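**Medicine return point moves to Ostthorpe**

From March, the return point for old medicines is no longer in Nustham. It moves to the Gullard building in Ostthorpe, on the ground floor, next to the bicycle shop. The opening time stays the same, Monday from 9 in the morning.

Last year our readers brought back more than 900 packages, and many of them were still closed. Please look in your drawers before you come. Take the paper boxes off at home and put them with the normal paper, but leave the tablets in their strips. Syrups and drops stay in their own bottle, with the cap closed well. We can't accept needles - for these you must ask at your pharmacy.

Bus 36 stops in front of the door. If you come by car, please use the parking lot behind Amin Bakery, which is free for the first hour.

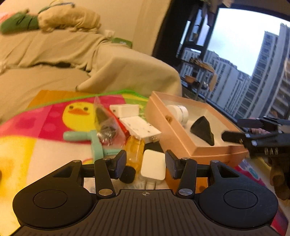

People who can't travel may still ask for a home pickup. Write to us at least 7 days before, and tell us your street and which floor you live on.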